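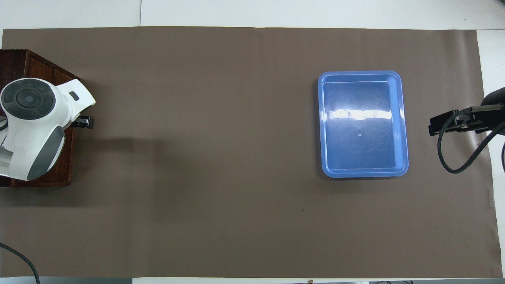
Auf den Besuch im Robotiklabor von Jalel hatte ich mich seit August gefreut, damals hatte mir Mieke Bakker am Rande einer Tagung von der Sache mit den Startpositionen erzählt und ich hatte höchstens die Hälfte verstanden. Jetzt also endlich hin! Mit dem Regionalzug, mit Verspätung, mit kaltem Kaffee. Und dann steht man vor diesem Tisch und denkt erst mal: Ach, so wenig? Eine leere blaue Schale auf braunem Papier, links der weiße Arm auf seinem Holzkasten, von rechts ragt der schwarze Greifer herein, fertig. An dieser Schale hängt aber der ganze Versuch, und ich habe am Ende fast den halben Nachmittag damit verbracht, Leuten beim Verrücken einer Schale zuzusehen (und fand es toll).

Worum geht es? Das Projekt heißt Statier, und die Gruppe will wissen, wie man Vorführungen am besten aufnimmt, wenn ein Roboter daraus lernen soll. Also ein Mensch steuert die Arme, der Rechner schreibt alles mit, und hinterher wird ein Modell damit trainiert. Soweit kannte ich das. Die Frage ist nun, ob man die Schale jedes Mal an dieselbe Stelle stellt und viele saubere Durchgänge sammelt, oder ob man sie nach jedem Durchgang verschiebt und dreht. Vom Gefühl her hätte ich sofort gesagt: verschieben, ist doch klar. Fenna Kuipers hat mich da ein bisschen gebremst. Zu viel Durcheinander am Anfang, meinte sie, und das Modell lernt eine Art Mittelweg, der nirgends richtig passt. Der Greifer fährt dann brav dorthin, wo im Schnitt die meisten Schalen gestanden haben.

Ihre Lösung ist ein Stufenplan. Es gibt 15 festgelegte Positionen auf dem Tisch, angefangen wird mit nur sieben davon, alle nah beieinander. Erst wenn das Modell die sicher trifft, kommen die äußeren dazu, und zwar immer die, bei denen es vorher am schlechtesten war. Insgesamt sind 622 Vorführungen zusammengekommen. Mit derselben Menge, aber von Anfang an bunt gemischt, schnitt das Vergleichsmodell vor allem an den Rändern deutlich schlechter ab. In der Mitte des Tisches war der Unterschied kaum der Rede wert, das hat Fenna von sich aus gesagt, bevor ich fragen konnte.

Sorcha Tosh hat uns dann die Kurven am Bildschirm gezeigt, und hier wurde es für mich richtig spannend: An einer der äußeren Positionen wird das Modell zwischendurch wieder schlechter, obwohl es mehr Daten bekommt. Warum, weiß die Gruppe noch nicht. Sorcha tippt auf Spiegelungen in glänzenden Gegenständen, Fenna auf die Reihenfolge der Aufnahmen, und die beiden haben sich darüber vor uns Gästen ganz munter gestritten. Herrlich! Dass beides noch nachgeprüft wird, steht immerhin schon auf dem Whiteboard.

In unserer Besuchergruppe war auch Vilhjálmur Østergaard, der seit 1997 Handhabungstechnik macht und früher alle Bahnen von Hand einprogrammiert hat. Er wollte wissen, was passiert, wenn die Schale ganz durch eine andere ersetzt wird. Antwort: Das ist in dieser Studie nicht drin, getestet wurde nur mit dieser einen. Fand ich eine gute Frage und eine gute Antwort.

Selbst steuern durften wir auch, jeder einen Durchgang. Ich sage mal so, meine Vorführung kommt hoffentlich nicht in den Datensatz. Man unterschätzt völlig, wie schwer es ist, mit zwei Armen gleichzeitig nicht zu zappeln, und ich habe dabei die ganze Zeit die Luft angehalten. Mirjam Van der Linden neben mir hatte es nach wenigen Sekunden raus, die Glückliche.

Der Aufsatz zur Studie soll im Frühjahr eingereicht werden. Wer vorher hinwill, meldet sich direkt bei Fenna, die Gruppen sind klein und die Jacken muss man im Flur lassen.

Mittwoch, 25. Januar 2023
Abgelegt unter: Unterwegs, Laborbesuche, Roboterlernen

Startseite Unterwegs Werkstatt Archiv Kontakt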